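About Draltanlow

Draltanlow records people doing ordinary jobs with their hands, and turns those recordings into training examples for robot arms. We work for robot makers, university labs and a few appliance companies. Some of them have a robot and no data. Others have plenty of data from one room and want to know what happens in a different one.

Caradog Pugh and Rhydian Parri started the company after several years of writing control software for packing lines. They had seen the same problem on each job. A robot would learn a task on one bench, and then someone would move the bench. Getting more examples meant booking time on the robot itself, and the robot was usually busy or broken.

So we collect without the robot. Our operators hold a gripper tool in one hand, with a camera mounted on it, and do the task themselves. The tool can be carried up a flight of stairs and used on any table that will take it. Because the camera rides with the fingers, what it records is close to what a robot's wrist camera would see later on.

What we collect

Most of our work is on tabletops. We sort it into task families: picking up and placing, plugging and unplugging, opening and closing, folding, wiping, and putting things away. Each family has a written task sheet that says where the job starts, where it ends and what counts as a miss.

Plugs take up a good share of the schedule. They are small, they have a right way round, and the cable end pulls on them. A plug that has landed on its side has to be picked up differently from one standing on its prongs, and a learning system needs to see plenty of both. We also leave other belongings on the table, the way people do at home or at work. A model trained only on a bare surface tends to have trouble the first time it meets a coffee mug. 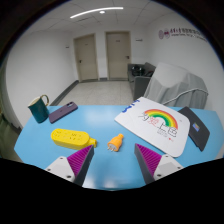 Plug and power strip task, from the gripper camera. The fingers are open ahead of the orange plug.

The standard order for one task is 300 accepted recordings, split across 7 table layouts. Clients can ask for more layouts and fewer recordings of each, and we usually suggest that they do.

How a recording gets accepted

Every recording is watched from start to finish by someone other than the person who made it. The reviewer marks the moment of contact, the moment of release and the result. Dropped objects and second tries are kept and labeled -- several clients train on them -- but they don't count toward the order.

Before each session the operator checks the camera mount, the finger width reading and the clock. If the clock has drifted, the session is done over. We tried fixing drift in software for a while and stopped.

Our tools

The collection software is called Velino. It runs the session, stores the task sheet next to the video and keeps the finger position in step with each picture. Tahiri is the review program. Clients get read access to Tahiri for the length of their order and can reject recordings themselves, with a note to the operator.

Homen is our own object library. It holds the household and office items we use most, each with its measurements, its weight and a record of the tasks it has been used in.

Where we work

Our main office is in a building put up in 1989 as a print shop. The floors are level and there is plenty of power. A lot of collection happens elsewhere, in offices, meeting rooms and rented apartments, and we change rooms during an order whenever the client's budget allows it.

We close for two weeks in July. Sunday sessions can be arranged for sites that are in use during the week.

Working with us

New clients normally begin with a single task and a short trial set. Send us the task in your own words, a list of the objects and the gripper you plan to use. Rhydian reads these and will write back with questions, most often about the gripper.

Operators are hired as employees and trained for two weeks before their recordings go to a client. Openings are listed on the Jobs page.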